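4.2 Where the mugs go

Our second field site was the shared kitchen at Fernov, a firm occupying two floors of an office block in Cotby. Employees there described mug loss as a settled fact of working life, much like the elevator. An earlier survey by Gudeta had asked staff to estimate how many mugs they had taken from the kitchen and not returned. The answers were low. The answers about colleagues were not.

We therefore stocked the kitchen with 300 plain mugs in November and recorded the shelf stock each evening. Losses were steepest in the first 3 weeks, then leveled off, a pattern we attribute to desks filling up. Mugs drifted toward meeting rooms, window sills and, in one case, a locked filing cabinet whose owner declined to be interviewed – twice.

Color mattered more than size. Strong colors were claimed early and defended, sometimes with a name on masking tape. Pale mugs (Figure 2) were treated as common property and stayed in circulation longer, although they were also the ones most often left unwashed. Respondents at Quintanilla, our first site, reported the same habit and blamed the same department. We return to the question of washing in Section 5, where the data are better and the excuses more detailed.

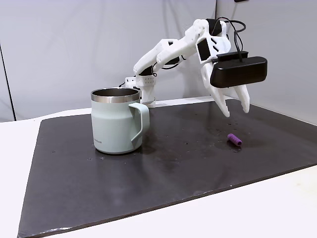
Figure 2. Mug in pale sage green.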